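발표 메모, 2021년 2월 12일, 멀비(Mullby) 주민 모임

자, 다들 들리시죠? 오늘은 구브게이트(Guvgate) 구의회 보궐선거 얘기를 좀 해 볼게요. 정당 이름부터 정리하고 갈게요. 아브람(Avram) 연합이랑 스케디어(Skedier) 시민당, 이 두 곳이 후보를 따로 내느냐 같이 내느냐로 겨우내 싸웠잖아요. 결국 단일 후보로 가기로 했고, 합의문은 저도 어젯밤에야 다 읽었어요. (여기서 물 한 모금. 지난번에 목이 쉬어서 혼났음!)

구의회 의석이 67석인데 이번에 비어 있는 자리가 8석이에요. 얼마 안 되는 것 같죠? 그런데 지금 어느 쪽도 과반이 아니라서 이 자리들로 예산안 통과가 갈려요. 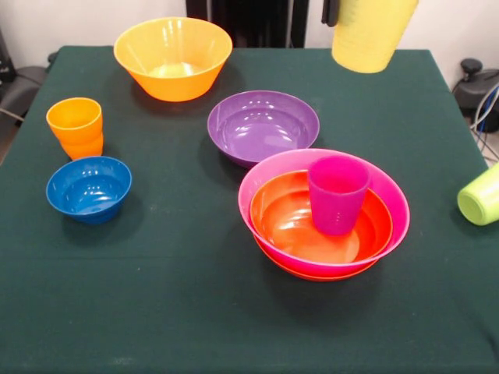

단일 후보가 중간에 사퇴하면 어떻게 되나요?
합의문 부칙에 따르면 두 당이 닷새 안에 다시 협의해서 새 후보를 정하고, 합의가 안 되면 각자 따로 후보를 낼 수 있습니다.

저는 이 닷새가 너무 짧다고 봐요. 지난 9월에 멀비 쪽에서 협의할 때는 회의실 잡는 데만 이틀이 걸렸거든요. (웃음 나오면 잠깐 쉬고, 안 나오면 그냥 넘어가기)

다음은 투표소. 원래 138곳이던 게 이번에는 선거구가 적어서 70곳만 열어요. 늘 가던 데가 닫혀 있을 수 있으니까 안내문을 꼭 확인해 주세요, 제발요! 우리 동네는 도서관 옆 강당이 그대로 열리고, 강 건너 사시는 분들은 초등학교로 바뀌었어요. 주차는 둘 다 별로예요.
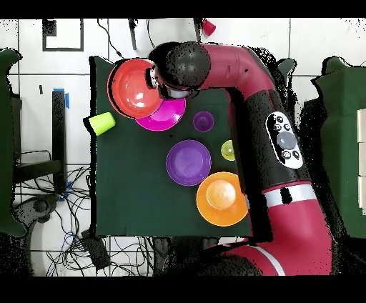
그리고 사전투표는 신청 없이도 되는데, 우편투표는 미리 신청하셔야 해요. 이거 매번 헷갈려 하시더라고요. 신청서는 구청 민원실에 있고, 서명란이 앞뒤로 두 군데니까 뒷면도 봐 주세요. 저도 전에 뒷면을 빼먹어서 다시 갔다 왔어요.

공약 비교는 나눠 드린 종이 3쪽부터 볼게요. 버스 노선 얘기가 제일 길고, 쓰레기 수거 얘기는 두 줄밖에 없어요. 저는 그 두 줄이 제일 불만인데, 이 얘기는 질문 받으면서 더 할게요. 손 드신 분부터 마이크 드리겠습니다.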